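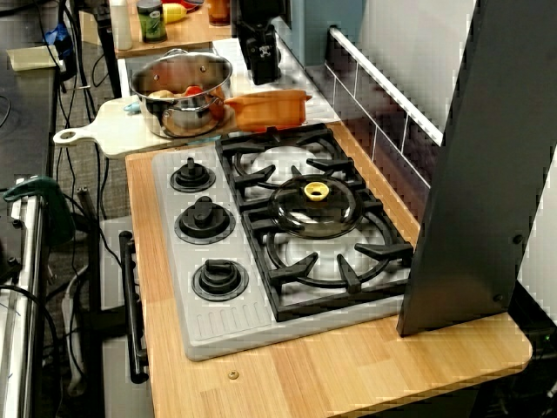 Prornik Toy Library: Things People Ask Me

I get a lot of the same emails, so I've put my answers in one place. If yours isn't covered, write to me or catch me at the desk. I'm usually there from 9:30 in the morning, with coffee, and I like to talk (you've been warned).

What is a toy library?

It's a library, but with toys! You join, you borrow, you bring things back, you borrow something else. I started Prornik out of my garage after my second kid lost interest in a marble run in one afternoon, and I looked at the price tag and felt a little sick. We've been in the old shoe store on the main street in Nivport for a good while now, and the garage finally has a car in it again.

How many toys do you have?

As of the last big sort in September, 1,306. A puzzle is one toy, a box of train track is one toy, and a set of dress-up wings is one toy even though there are a bunch of pairs in there. I have room for maybe a few shelves more before I have to start stacking things in the bathroom.

How do I join?

Come in with a photo ID and something with your address on it. I'll type you in, you'll sign the card, and you can take toys home the same day. You don't have to live in Nivport. We have families who drive over from Skála and even a grandma who comes by bus with one of those big rolling shopping bags, which by the way is the best thing I've ever seen anyone bring for carrying wooden blocks.

How many toys can I take, and for how long?

Up to 3 at a time, for three weeks. You can renew once by email if no one else has asked for the same thing. Outdoor toys in summer are the exception: those are two weeks, no renewing, because the list for the water table gets long and people get cranky.

What if I have more than one kid?

Same card, one extra toy per extra kid. Twins count as two kids. (Yes, I've been asked.)

What ages is this for?

Most of what we have is for babies through second grade. I've been building up a shelf for older kids, with board games, circuit kits, a couple of looms and a pottery wheel that I have strong feelings about. It's messy and wonderful and you need a tarp. Please borrow it so it isn't in my sight line anymore.

Can my kids play in the library?

Yes, please! The front room is for playing. Shoes off, socks on. There's a rug for building, a book corner, a reading chair that eats small change, and the pretend play area, and things in the front room stay in the front room. You can bring a snack if it isn't crumbly, and I know that rules out almost every snack.

The front room gets loud after school. If your kid does better when it's quiet, try right when we open. Štefánia Jireš runs the first hour most mornings and she keeps the music off and the big lights down, and a few families now come only then.

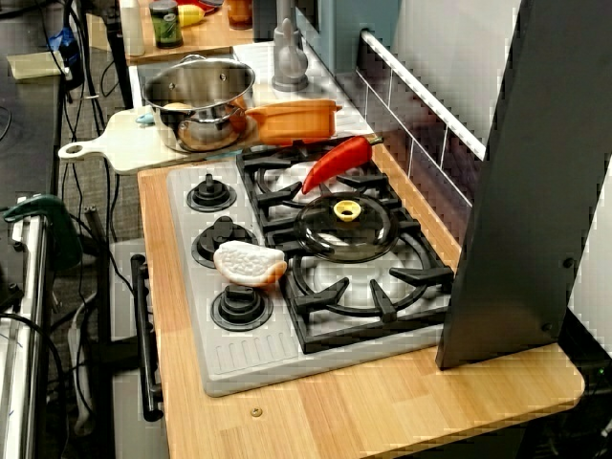
Do I have to stay with my kid?

You do. I love your children but I'm checking toys in, answering the phone and looking for a missing giraffe, and I can't be the grown-up in charge of them too. You're welcome to sit in the chair and stare at the wall for half an hour. Many do.

Are the toys clean?

Everything that comes back gets cleaned before it goes on the shelf. Plastic gets soap and hot water. Wood gets a damp cloth and a good dry, never a soak, or the paint lifts and the joints swell. Cloth things go through the wash, and puppets with fussy insides get spot cleaned and a night by the window.

Please don't clean wooden toys in the dishwasher to be nice to me. I had a beautiful set of stacking rings come back looking like driftwood.

What about batteries?

We send battery toys out with working batteries. If they run down while you have them, put in your own, and leave them in when you bring the toy back. If you'd like to bring a singing toy back with no batteries at all, I understand, and so do your neighbors.

What happens if we lose a piece?

Breathe. It happens every single day. Check under the couch, check the car, check the dog's bed. Then bring the toy back anyway, on time, and tell me what's gone. I write it on the tag and keep a page for it, and lots of pieces come home weeks later in somebody's coat pocket.

If it's a small piece and the toy still works, there's no charge. If the toy can't be used without it (the crank on the marble lift, say) I'll ask you to cover the part. I've only had to do that a handful of times.

What if we break something?

Same idea. Don't glue it yourself! I mean this kindly. Igor Kollár does our repairs on the bench in the back and he'd so much rather have a clean break than one full of the wrong glue. He has fixed doll legs, a cash register drawer, most of a castle, and a rocking horse that came to us with half a tail.

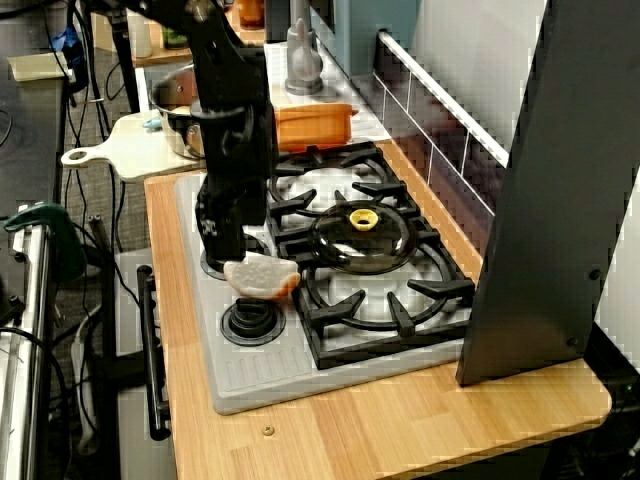 The play stove and its glass lid with the yellow knob.

Do you take donations?

I do, with some limits, as the back room is only so big. Things I almost always say yes to:

Wooden train track, any brand
Building sets with most of their pieces
Puzzles you've put together at least once to check
Dolls and doll clothes in decent shape
Good board games for kids over eight

Things I have to turn down:

Stuffed animals (I'm sorry, I know, I have so many)
Car seats, cribs, high chairs
Anything with a recall on it
Toys that have lived in a damp basement

Email me a photo first if it's big. Please don't leave boxes at the door overnight. The raccoons here are interested in everything.

What does it cost?

There's a yearly fee for each family, and it's posted on the desk and at the top of the sign-up form. If the fee is a problem, tell me or Štefánia and we'll sort it out without making a thing of it. You won't be asked for paperwork.

The fees pay the rent. The other stuff, like shelving and new toys, comes out of the spring sale. Last time the sale brought in 2,000 dollars, and I spent a silly amount of it on a ball track that goes up the wall. Zero regrets.

Can I reserve a toy?

Yes, by email or at the desk. I'll hold it for a week once it's back. Long lists right now: the balance bikes, the big parachute, and the Pralano marble tower (there were 11 names on that one when I last looked, so put yours down early if you want it for the holidays).

Can I borrow things for a birthday party?

You can, and party boxes are probably my favorite thing we do. Each box has games for a group, the parachute if it's free, a stack of cones and a bag of beanbags. You pick it up the afternoon before and bring it back the morning after. Book it a month ahead if you can. Late spring fills up fast, because half the kids in this town seem to have been born in May.

A couple of things I've learned from other people's parties. Play the running games before the cake. Put the grown-ups' chairs in the shade or they'll wander into the middle of the relay race. Have one calm thing set out in a corner for the kid who's had enough, and keep it simple, some paper and crayons or a basket of blocks.
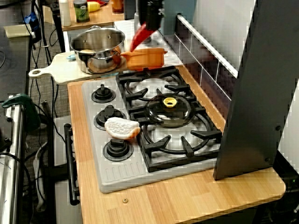 And plan to end a little before you think you should. Two hours is plenty for under-sixes. I once let one go for three and a half and I still hear about it from my sister.

Do you do toy advice?

Try and stop me. If you tell me what your kid is into, I'll walk the shelves with you and we'll pull some things down. My one general opinion is that most kids have too much out at once. Put half of it in a closet for a month and it all feels new again, and it's free.

Is there parking?

There's a small lot behind the building, shared with the dry cleaner. Don't park in the dry cleaner's spots. If you've got something heavy to return, pull up in front with your flashers on and one of us will come out and grab it.

Are you stroller friendly?

The front door is level with the sidewalk and the aisles are wide enough for a single. Doubles fit in the front room, but you'll want to park yours before heading down to the puzzles. The bathroom has a changing table and a step stool.

Do you close for the holidays?

We close for the last week of the year and for inventory. I put a note on the door and send an email. Nothing is due back while we're shut, so if your return date lands in there, just bring it the next time we're open.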